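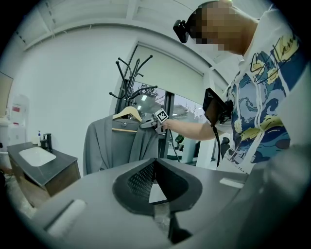
The hand-held grippers in use at the coat rack in Tetmont's Jindora room.

Tetmont's pair of hand-held grippers is back at work at Jindora after a full going-over, and the people who use them could hardly be happier with how they're running.

The grippers are the business end of the company's garment project. A person holds one in each hand and handles clothes with the jaws, and the recordings are later used to teach a robot arm to do the same jobs – hanging up a jacket, taking it down again, straightening a collar. Every bit of play in a jaw or wobble in a marker ends up in the recordings, so the tools get looked after as carefully as any machine on a factory floor.

By the end of last season the pair had got through 1142 recorded runs, and it was starting to show. One set of jaws was closing a touch late. The other had developed a squeak that everybody in the room had learned to ignore, until it turned into a sticky spot halfway through the stroke.

Eker, the small workshop that looks after the mechanical side for Tetmont, took both tools apart on the bench. The sticky spot came down to lint. Clothes shed far more fluff than you'd think, and a good wad of it had packed itself in behind the jaw slide. The late closing was a worn return spring. Both springs were swapped so the pair would feel the same in the hand, and the slides were cleaned and given a very light coat of dry lubricant (oil is banned anywhere near the garments, for obvious reasons!).

The jaw faces got attention too. They need enough bite to hold a thin cotton hem without chewing up a knitted cuff, and the workshop tried three surfaces before everyone agreed on one. It's a lovely result. A cardigan can be lifted by its lapel and set back on the hanger without leaving a pinch mark, and you can feel through the handle when the fabric starts to slip.

Then there's the printed marker, the square black-and-white pattern that tells the software where a gripper is in the room. It has to sit square and stay there. The old mount was held by a single screw and had a habit of creeping around after a knock against the rack. The new one is keyed, so it can only go on the right way, and it takes 20 seconds to change if the print gets scuffed.

Cables were the last headache. A loose lead can catch on a sleeve or on one of the curved arms of the coat rack, and a hard tug halfway through a run means starting over. The leads are now cut to leave a gentle curve when the arm is stretched right out, with a clip that lets go before the plug does. It's a small change and a big favourite with the people wearing the gear.

Set-up at the start of a session has been trimmed as well. The head camera goes on first and is tipped down until both hands are in view, then the tablet is hung at the chest, and the grippers are plugged in last. The user opens and closes each set of jaws 30 times while the readings are checked against the figures from the bench. If the two tools don't agree, the session doesn't start. After that comes a practice hang with one garment, and away they go.

The room itself is part of the routine. Jindora gives the team a real living space to work in, with a proper window and a vanity with a sink, and the light shifts a good deal over the course of a day. The roller blind is set before the markers are checked, and left alone until the session is over. Anyone who raises it to look at the trees gets to do the check again, and yes, it has happened.

Software for the jaw readings comes from Quách, which has added a running graph of closing time for each tool. It would have caught the tired spring weeks earlier, and it's already earned its keep by flagging a plug that hadn't been pushed all the way home.

The cleaning schedule has changed to suit. Lint is now brushed out after every session, the jaw faces are wiped down at the same time, and the springs will be checked again in December. Eker is keeping a spare set of everything on the shelf, down to the cable clips.

Tetmont plans to move on to heavier coats next, along with a few awkward items such as scarves and hooded tops. A third gripper is being put together as a stand-in, so a repair won't hold up recording. It will be built with the new marker mount and the same springs as the others.

Posted 11/2/19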